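Pravesh Mthembu had the two quotes side by side on the desk. Renditz wanted 244 thousand for the arm, with training. Zenier wanted less, but every replacement gripper was 2,000, and Botha in theatres said they went through them quickly.

"How quickly?" he had asked.

"Come and watch the suturing," Botha said.

So he stood at the back of the practice room with his coat on and looked at the screen. 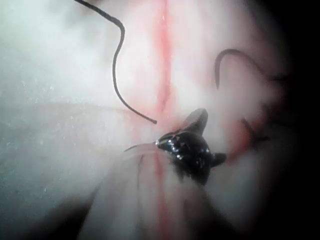 The gripper at the seam, with the black thread to its left.

He wrote down nearly 117 a month for thread and needles, then crossed it out and asked Botha to check.

"Which one would you buy?" he said.

"The one you'll still pay for in September."

He went back upstairs and rang Renditz.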